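Framing and Storing Old School Photographs and Diplomas
Kulville Academy Archive — household tips
20 May 2024

Class portraits, diplomas and commencement programs from the Academy's early years turn up most often in attics, rolled or stacked under heavier items. The following applies to paper originals kept at home.

Do not force a rolled panorama open. Place it in a closed, humidified container overnight, then flatten it between clean blotters under even weight for 3 days. If the emulsion lifts or cracks, stop and consult a paper conservator.

Remove paper clips, rubber bands and staples. Leave glued album pages intact — separation usually does more harm than the glue. Write on the back in soft pencil only, near the margin: class year, building, photographer if known.

Store prints in acid-free folders, no more than 10 to a folder, with the folders flat in a rigid box. Interior closets are preferable to basements. Diplomas on parchment react quickly to humidity and should be hinged in the mat, never dry-mounted.

Work on a clear, level surface larger than the item, lined with plain white paper. Change the paper when it picks up dirt.
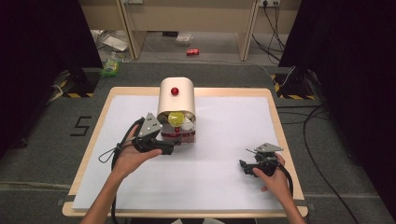 White paper over a light wooden tabletop.

For scanning, 600 dpi is sufficient for most prints. Save a TIFF master and a smaller copy for sharing. Name files by class year first, then surname.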